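Pralow Tabletop Surfaces — data card

Version of 15 October 2024. Maintained by the Wesau group.

Contents: 1469 clips of everyday work at tables and counters — clearing, wiping, sorting, setting out. 1250 are for training, the rest are held back. Each clip has one activity label and one surface label.

Surface labels come from a fixed list: plain light, plain dark, patterned, cluttered. Use "plain light" for any pale surface with no print or visible grain.
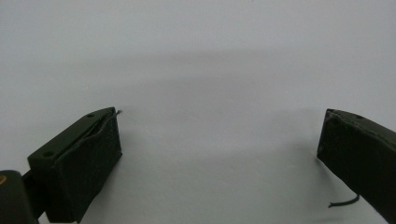 Fig. 1. Surface label: plain light. No object between the fingers.

Frames with nothing held stay in the set and carry the object label "none". In June, 502 labels were checked again under this rule.

Known gaps: glass tabletops are rare, and tablecloths appear only in the Hekham part.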